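Girnow Parts Kitting, Phase 2
Progress report to the Matos fund
Prepared by Celeste Cardoso
Date: 2022-01-16

1. Scope of the period

The work covered by this report concerns the supply of sorted part sets to the small-appliance repair benches. Each set is made up on a steel tray from parts held in yellow plastic trays, then checked against a printed list before it leaves the table. The grant pays for the table layout, the trays and the labor for sorting. It does not pay for the parts themselves, which are carried on the Vikanix stock account.

The period opened in October with 62 part numbers on the list. After duplicates and obsolete entries were removed, 36 remain.

2. Wire harnesses

Harnesses remain the slowest item to sort. They arrive bundled, the branches catch on one another, and the free ends have to be separated by hand before the connectors can be inspected. The T-shaped type is now laid flat in its tray, with the branches spread, and the tape at the junction is left in place. Storage in bags has been stopped for this type. 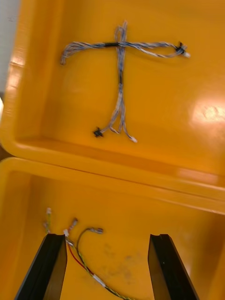 Armindo Bragança objects that laying harnesses flat costs too much tray space, and asks that they be hung from pegs by the taped junction instead. He would accept flat storage for short runs only. The point is noted. Pegs were considered at the planning stage and set aside on grounds of strain at the tape, but no measurement was made at that time. A short comparison is entered under section 6.

3. Table layout

The layout now in use places the yellow trays in two columns on the white table, with the steel tray in the center. The earlier layout had all stock trays in a single row along the back, and sorters reached across open trays to get to the far ones. Small parts were carried from one tray into the next on sleeves and leads.

Circuit boards and the small cylindrical parts with black leads are kept on the left. The round red boards have a tray to themselves and are not stacked.
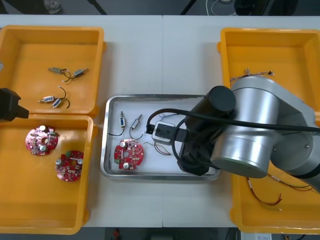
The two-column layout also shortens the changeover between set types. A tray can be lifted out and replaced without moving its neighbors, provided the replacement has the same footprint. Trays from the first purchase and the second purchase differ slightly at the rim -- this affects stacking in the store, but not use on the table.

Output for the period was 2,493 sets. Sets returned by the benches as incomplete were mostly short of a harness. Returns for a wrong board fell after the boards were given their own tray.

4. Steel tray and lining

White paper is specified as the lining for the steel tray. Small dark leads are easier to find against it than against bare metal, and the sheet is changed when it is marked. Parts are set out on the paper with space between them so that the check against the list can be done by eye. 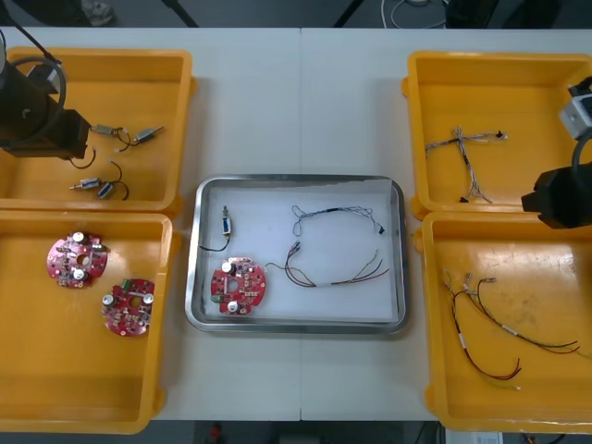 Olga Aguiar asked whether the paper could be printed with outlines of the parts, so that a missing item would show as an empty outline. Her bench would prefer this to a separate list. It is feasible for fixed sets. For sets that change from order to order, the cost of printing would exceed the time saved, and the plain sheet will be kept.

5. Spending

Spending is within the approved budget. The line for trays is fully used. The line for labor is underspent owing to a late start, and we request permission to carry the balance into the next period.

6. Work for the next period

Comparison of flat and hung storage for harnesses, using five of each type. Belmiro Cunha to run the test.

Trial of outlined paper for one fixed set, using the Poser template.

Revision of the part list, with the connector types on each harness entered separately.

Replacement of the first-purchase trays is deferred until the stacking problem in the store has been costed. Clementina Moreira holds the supplier quotes, and copies will be sent with the next report.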